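Stoluvex opens display food range to cafes and shops

New this season -- imitation pancakes, plated and ready for the counter. Berries, mint leaves, red syrup that never needs wiping up. 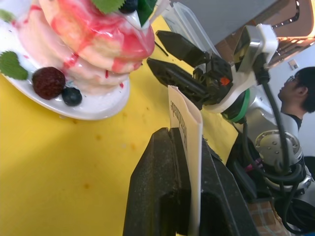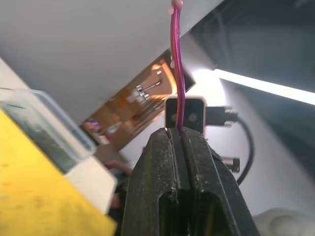 DIMSKA, October -- Stoluvex today adds 12 plated desserts to its display food line. Orders of up to 200 plates taken now, delivery in two weeks. "Cafes asked for somthing brighter," said Dzifa Frimpong, sales. Not for eating, obviously.

Trade enquries: Giang Vũ, Stoluvex, ext. 377.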